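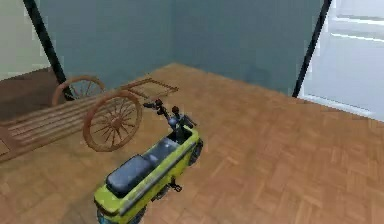
The floor sander's guide to things that don't need doing

We have a parquet floor in the front room, and for the past year people have been telling me to do something to it. It wants sanding. It wants oiling. It wants a coat of the hard stuff they put on sports halls. My brother-in-law got down on one knee, ran a thumbnail along a block and made the noise that mechanics make.

So in November I gave in and asked for quotes, and I have come out the other end more suspicious than I went in.

The first was from a firm called Edisura. A pleasant young man came with a tablet and a moisture meter, and pressed the meter against the floor in 2 places. He told me the reading was "on the high side of normal". I asked what the low side of normal was and he said it depended on the house. The quote arrived by email that evening: £2450, including something called a deep nourishing stage. I wrote back asking what the nourishing stage put into the wood and how long it stayed there. I got a link to a page with a picture of a forest on it.

I have a general problem with the word "nourish". Oak that has been cut, dried, sawn into blocks and glued to a subfloor before I was born is not hungry. Oil may well slow down a spill, and it changes the colour a bit, and if you like the colour then fine, buy the oil. But I'd like to be sold it as oil.

The second quote was from Priit Koppel, who works on his own and doesn't have a tablet. He walked up and down in his socks for a while, asked which blocks clicked, and then said he could sand it if I wanted but he wouldn't be in a hurry. Every sanding takes some off the top, and there is only so much top. He thought ours had been done at least once already, going by the dip near the door. He offered to refix the clicking blocks and leave the rest alone, and he charged £128 for that.

Now, I know how this looks. Plain-speaking man in socks beats firm with tablet. I don't trust that story either. It's possible he simply had too much work on, or didn't fancy moving our piano. A low price can be a sales method the same as a high one, and I've been caught by that before, with a roofer. What persuaded me was that he said something I could check. I lifted a loose block myself and looked at the edge, and there was less wood above the tongue than I'd have guessed.

Then there's the cleaning stuff. Once you have looked up parquet online, you will be followed about by adverts for floor soap for the rest of your natural life. I bought a bottle of Brandesance because it had 44 reviews and nearly all of them were five stars. I then read the reviews, which I should have done first. A good many were about how quickly it had been delivered. One said "haven't used it yet but smells lovely".

It does smell lovely. I did one half of the room with it and the other half with a damp mop and nothing else, and left it a fortnight. I couldn't tell the halves apart. My wife couldn't either, although she says this proves only that neither of us looks at the floor. A fair test would have somebody else do the mopping and not say which side was which, and I may rope in my daughter at half-term.

I'm not saying floors never need work. If yours has gone grey by the back door, or you can feel splinters through your slippers, get somebody in. And some people like a floor to look new, which is their business and their money. What bothers me is how often the advice comes from whoever is holding the sander – and how vague it gets when you ask what would happen if you did nothing for five years. I put that to Edisura as well. They said they would strongly advise against it, and offered me ten per cent off.

The blocks have stopped clicking, all but one under the window. Priit says he'll look at it when he's next passing. I've put the rest of the Brandesance under the sink, next to the granite polish we bought for a worktop that isn't granite.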